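Moving the blog, and other ways to lose July

July 18, 2023

Right. Back. Sort of. If you're reading this the new host works and I can stop refreshing the thing every ten minutes like a nervous parent.

Short version for those who emailed: Istumier put the price up again, so I've moved everything over to Flisel. Eleven years of posts, all the comments, the recipe pages, the lot. Started it on a rainy evening thinking I'd be done by bedtime. Ha.

The export file was fine. Big, but fine. The import was not fine. Flisel only takes 512 posts in one go and doesn't say so anywhere, it just stops and gives you a green tick. So for two days I had a blog that ended in the middle of a rant about bus passes and I thought it had all gone through. Nantana Thammasiri spotted it (thank you Nantana!!) when she went looking for my plum chutney and got a blank page.

So then: split the file, import again, get doubles of everything, delete the doubles, delete one batch too many, swear, start over. Third time it took. Dates are right, comments are under the right posts, categories mostly survived. Tags are a mess. I had one for 'garden' and one for 'gardening' and one for 'gardning', and that last one had the most posts in it.

Pictures are a seperate headache. The old theme let them be any width, the new one wants them all the same, so I've been testing to see what the layout does. 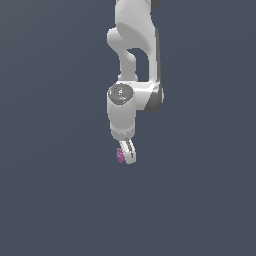 White robotic arm, computer render. Full column width.

Loads quickly, anyway. The old place used to make you sit and wait for every single one. I'm still deciding on the column – a bit narrow on my laptop, lovely on the phone. Opinions welcome, most of you read on phones by the look of the stats.

Font is new as well. I know. Two people have already said it's too small and I've bumped it up once. If it's still too small tell me and I'll bump it up again, I'm not attached to it.

Things that are broken and I know about: the search box (finds nothing, ever), the archive page, links between old posts. That last one is the real job. Every time I've written 'see my post on such and such' over the years it points at the old address, and the old address goes dark at the end of the month. I'm doing them by hand, a few with each cup of tea. There's a tool called Goton that's meant to do it for you, but the free version stops at 1000 links and I'm well over, and I'm too cross about paying for things just now to pay for another thing.

Email sign-ups should of carried over. If you got this one twice, sorry. If you didn't get it at all then you won't know to tell me, will you. Hm.

Oh and drafts. Found 2 finished posts in there that I never put up, one on the Muriithi tea I was drinking all last winter and one on painting the back bedroom. Will tidy them and post both.

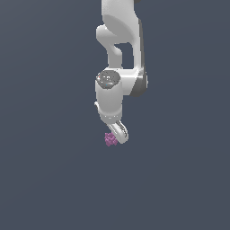

What's next

Search box first. Then archive page. Then the links, then the links, then more links. I'd like the chutney recipe back up before the plums are ready, so that one's jumping the queue.

Comments are open and I think they work. Say hello so I can check.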